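Moving a small archive off a failing disk, part two

In the first part I covered how the disk in the back room began to go wrong in June and what the early warnings looked like. Several people wrote in to ask what I did next, so these are my notes on the copying, the checking and the way the files are now arranged. The archive is mostly scanned letters, recordings and parish maps of Gurklow, collected by Slavica Leka over a long period and passed to me as a single folder called NEW.

The first rule with a disk in this state is to read it as little as possible. I had been browsing it to decide what was worth keeping, and this was a mistake. Each time a folder opened, the file manager built previews, and the previews meant reading every scan in the folder. I turned previews off, attached the disk read-only and made one complete image of it on to a new drive. All the sorting was then done on the copy.

The imaging tool runs in two passes. The first skips anything that does not read cleanly and moves on. The second goes back to the skipped areas and tries them in smaller pieces. With the default settings the first pass stalled on a bad region near the end of the disk. Dušan Janevski suggested running it in reverse from the far end, and that pass finished overnight. The log listed 718 unreadable sectors, most of them next to one another. After the second pass there were 12.

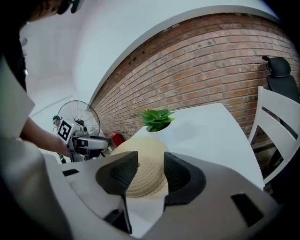 A forearm, a hand-held gripper and its square marker.

To find out which files those sectors belonged to, I filled the unreadable areas of the image with a known pattern and searched every file for it. Two came up. One was a thumbnail cache of no value. The other was a recording of Živko Kadrić talking about the ferry, which now has a short gap near the start. Slavica thinks there may be a cassette of it somewhere. If there is, I will digitise it again and keep both versions.

Next came duplicates. I compared files by checksum and ignored the names, which were not reliable. Many scans existed in three places under three names, and one map had been saved at both 200 and 600 dots per inch with nothing in the name to say so. Checksums do not catch that second case, as the files are different. I sorted by image dimensions and went through the pairs by eye. It was slow work and I have no better method to offer.

The naming scheme is deliberately plain: year, place, short subject, running number. Lower case, hyphens, no spaces, no accented letters. The last point caused some argument. Dušan Kneževič holds that any modern file system can store his surname correctly, and he is right. The trouble is that two systems may store the same accented letter in different ways, and a sync program then sees two files. Names with their proper spelling go in the index, a plain text file kept beside the scans. Where the year is unknown I write 0000, so that those items sort to the top and annoy me.
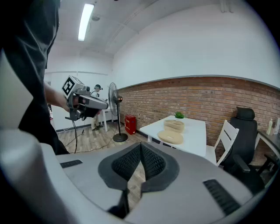

The V-shaped pad in close-up, second gripper upper left.

There are now three copies. One is on the new drive, one is on an older drive that lives at Jasper Segers's house, and one is with a storage firm. Every copy carries the same checksum list, and a script reads each file back and compares it once a month. Jasper runs his by hand and sends me the last line of the output.

Two jobs are left. The maps need their sheet numbers added to the index, and the folder marked Badum holds a set of letters in a word processor format that I cannot yet open. A converter I tried gave me the text but dropped every footnote. If you have dealt with these files before, the header begins with the word Tawhiri in capitals, and I would be glad of a pointer.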